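共用クローゼットにおける衣類の掛け方と収納用具に関する調査報告

生活環境デザイン演習 学生プロジェクト報告書
提出日 2026年2月23日
指導 Kaj Dalsgaard

1. 調査の目的

本報告は、学生寮イルター(Ilter)の共用クローゼットを対象として、衣類をハンガーに掛ける作業と、それを支える用具の形状との関係を整理したものである。同寮では、季節の変わり目に居住者が各自の衣類を共用の収納室へ移す慣行がある。前年度5月の入れ替え時には、衣類の落下、型崩れ、ならびに他の居住者の衣類との取り違えに関する申し出が管理室に寄せられた。収納室の増床は予定されていないため、本班は既存の空間を前提とし、掛け方と用具の見直しによってどの程度の改善が見込めるかを検討することとした。

なお、洗濯および乾燥の工程は対象に含めない。すでに乾いた衣類を手に取り、ハンガーに通し、レールに掛けるまでを検討の範囲とする。

2. 対象および方法

収納室には壁付けの棚のほか、可動式のラックが置かれている。居住者が主に使用するのは可動式のラックであり、全長はおよそ710ミリメートルである。幅が限られることから、厚手の上着が数着並ぶだけで隣り合う衣類の肩が重なり、奥のものを取り出す際に手前のものがずれる。

調査は3つの段階に分けて実施した。第一に、収納室の現況を確認し、用具の種類と置かれ方を記録した。第二に、班員が衣類を掛ける動作を繰り返し、手順のどこで作業が滞るかを書き留めた。第三に、居住者への聞き取りを行い、普段の掛け方と不便に感じる点を尋ねた。聞き取りは任意とし、個人が特定される事項は記録していない。

検討に用いた衣類は、班員が持ち寄った上衣、シャツ、カーディガンの類である。素材および寸法は統一しなかった。実際の収納室では多様な衣類が混在しており、条件をそろえることでかえって実態から離れるおそれがあると判断したためである。

3. 作業の観察

衣類をハンガーに掛ける作業は、通常、衣類を広げる、肩の位置を探す、一方の肩に差し入れる、もう一方の肩を通す、レールに掛ける、という順に進む。班員の記録によれば、時間を要するのは肩の位置を探す段階であった。柔らかい布地は持ち上げた時点で自重により垂れ、襟ぐりと裾の区別がつきにくくなる。暗い色の無地の衣類ではこの傾向が強く、表裏を確かめるために一度置き直す例が繰り返し見られた。

もう一つの要点は、ハンガーをどの時点で立てるかである。ハンガーを先にレールに掛け、そこへ衣類をかぶせる方法では、ハンガーが揺れて定まらず、片方の肩を通した段階で反対側が浮き上がる。一方、低い位置でハンガーを斜めに保ち、下側の端から衣類に差し入れる方法では、布の重みを床や台に預けることができ、両手の負担が軽くなる。

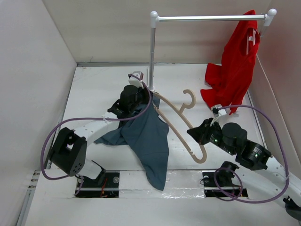
後者の方法にも難点はある。衣類の一部が床面に広がるため、袖や裾が作業面の外へはみ出しやすく、そのまま持ち上げると周囲の物を巻き込むことがある。床に包装用のフィルムやテープの切れ端が残っている場合には、布に付着したまま収納されるおそれも否定できない。作業の前に足元を片付け、差し入れを終えた時点で袖を内側へ寄せておくことが望ましい。

レールの端に掛けた衣類についても記録を行った。端の支柱に近い位置では、長く垂れた布が支柱を覆い、隣の衣類を掛ける際に手がかりが見えにくくなる。赤い上衣のように色の目立つものを端に置くと位置の目印にはなるが、裾が床に近づく丈の長い衣類は、中央寄りに掛けたほうが支柱と絡みにくかった。

4. 用具の比較

ハンガーについては、収納室に残されていた細身の白色のもの、および班で用意したベージュ色のものを中心に比較した。後者は上下二本の棒状の部分が端で丸くつながる形であり、下側の棒に小さな切り込みをもつ。肩紐のある衣類ではこの切り込みが滑り止めとして機能し、掛けた後のずれが抑えられた。ただし、編地の粗い衣類では切り込みに糸が掛かることがあり、抜き取る際に注意を要する。

端部の丸みは、差し入れの容易さに直接関わる。角のある端部は袖ぐりの縫い目に当たって止まりやすく、そこで無理に押すと縫い目に負担がかかる。丸みのある端部では布が端に沿って開くため、襟元を大きく広げなくとも肩まで通すことができた。

ラックについては、既存品のほか、収納用品店スキストラ(Skistora)の展示品であるペヴベリ(Pevberg)およびカムロラット(Kamolrat)の二つの型を参考とした。ペヴベリは横棒の高さが低く、腰をかがめずに扱える範囲は限られるが、衣類を床面で準備してから掛ける手順とは相性がよい。カムロラットは高さがあり、丈の長い衣類に適する一方、小柄な居住者からは腕を上げた状態が続くとの意見があった。いずれの型を採る場合も、連結部の緩みについて定期的な点検が必要である。

5. 聞き取りの結果

聞き取りにおいて最も多く挙がったのは、ハンガーの向きがそろっていないという指摘であった。フックの開いた側が互い違いになっていると、一着を外す際に隣のフックが引っ掛かり、まとめて落ちることがある。この点については、費用をかけずに改善できる事項として優先度を高く位置づけた。

次いで、仮置きの場所がないという意見が寄せられた。掛ける前の衣類を置く台がなく、既に掛かっている衣類の上に重ねている居住者が複数あった。重ねられた側の衣類にしわが寄り、後日の苦情につながっているものと考えられる。

ほかに、名札の位置を統一してほしい、私物のハンガーを持ち込めるようにしてほしい、との要望があった。私物の持ち込みについては、退寮時に残置される問題が過去に生じており、本班では賛否が分かれた。

6. 提案

以上を踏まえ、次のとおり提案する。

(1)フックの開いた側を左にそろえることを収納室の標準とし、入口に掲示する。

(2)ラックの手前に低い作業台を設け、衣類を台上で広げてからハンガーに通す手順を推奨する。台の寸法は、袖を広げた上衣が収まる幅を目安とする。

(3)丈の長い衣類はレールの中央寄りに、短い衣類は両端に掛ける。

(4)端部に丸みのあるハンガーへ順次更新する。編地の衣類には切り込みのないものを別に備える。

作業台の設置に際しては、通路幅の確保について管理室との協議を要する。更新に係る費用は、次年度の備品費の範囲で段階的に執行することが適当である。

7. 残された課題

本調査は班員による試行を主としており、動作に要する時間の計測は行っていない。また、冬物の厚手の外套については十分な検討に至らなかった。次回の入れ替え時に掲示と作業台の効果を確認し、申し出の内容を前年度と照合することを、次年度の班への引き継ぎ事項とする。

調査にあたり、収納室の使用を許可いただいた管理室、ならびに聞き取りに応じていただいた居住者各位に謝意を表する。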